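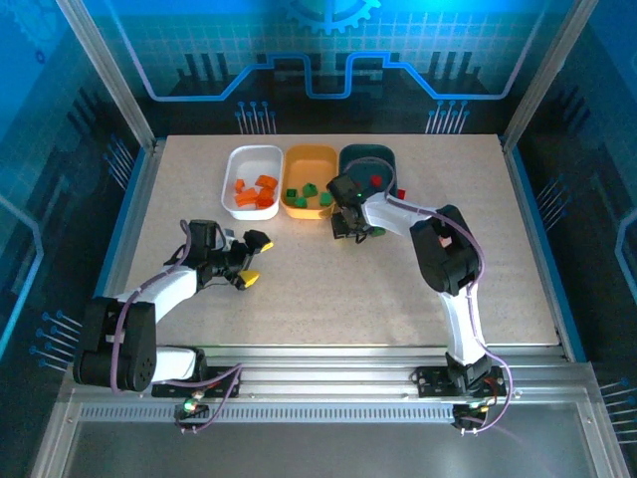
Eyerusalem Kassa wrote back on the draft of this talk that colour sorting is the easy part and the bins are where a session goes wrong. I have moved bins to the front as a result.

Speaker notes, Corkbridge session
Posted in February by the Wornar materials desk

We use cookies to remember your settings. Accept | Manage

Slide 1. One colour per bin: orange in the white bin, green in the yellow one, red in the dark teal one. Point out that bin colour and block colour do not match. Say it twice — people at the back always ask.

Slide 2. Bins go side by side along the far edge of the table, touching or nearly so. A gap wider than 30 mm collects blocks. The red one on the table beside the teal bin counts as unsorted until it is inside the walls.

Slide 3. Shape. The green blocks are like small houses, with flat faces, and can be spread over a bin floor. The orange ones are irregular and chunky and pile against each other. Allow more wall height for orange. Fandent bins are 40 mm deep, Wubshet bins 170 mm long. Pass one of each around.

Slide 4. Order of work. Finish one colour before starting the next, or take whatever is nearest. Wornar teaches the first, Corkbridge the second. Over 2 trials we saw no difference in time, but strays were easier to spot with the first. Do not get drawn into this before questions.

Slide 5. Table surface. Speckled is fine if the speckle is much smaller than the block. Avoid gloss.

Pause for questions. Collect the sample bins before the break.

Subscribe to the monthly newsletter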